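Feltgate to start can and bottle deposits in November

Shoppers in Feltgate will pay a small deposit on every canned and bottled soft drink starting in November, after the town council approved the plan on a 4-2 vote.

The deposit will be added at the register and paid back when the empty container is returned. It covers soda, sparkling water and juice in cans and plastic bottles. Milk, wine and liquor are left out. 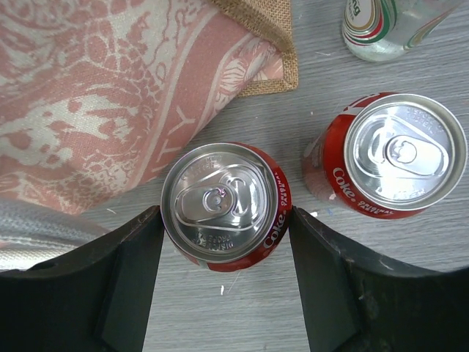 Stores with more than 900 square feet of sales space must take back empties during regular hours. Smaller shops can send customers to one of 17 return points, most of them in parking lots and at gas stations. The list includes the Arora Market on Mill Road and the bus depot on the east side.

Containers must be empty and the label must still be readable. Crushed cans will be turned away for the first year, the council said, while the return points sort everything by hand.

Store owners had asked for a later start, saying the change would land in the middle of holiday shopping. The council kept the November date but dropped a proposed fine for stores that miss the first deadline. They will get a written warning instead.
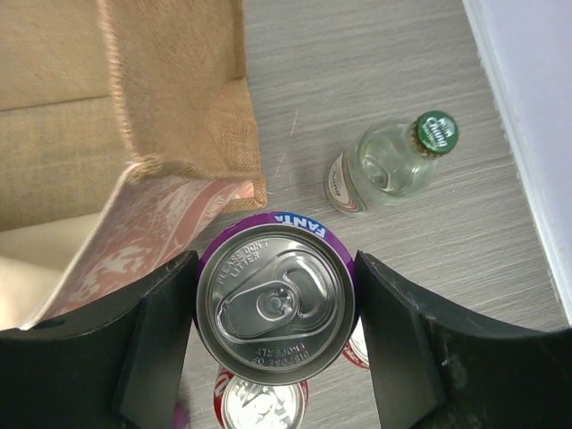 By the Yeom Valley News staff
Local government reporter

Imov Recycling, which already collects paper and glass in the town, will pick up the returned containers and keep the money from the scrap. Deposits that are never claimed will go toward street cleaning and new trash bins downtown.

Drinks bought before the start date cannot be returned for money. They can still go in curbside bins.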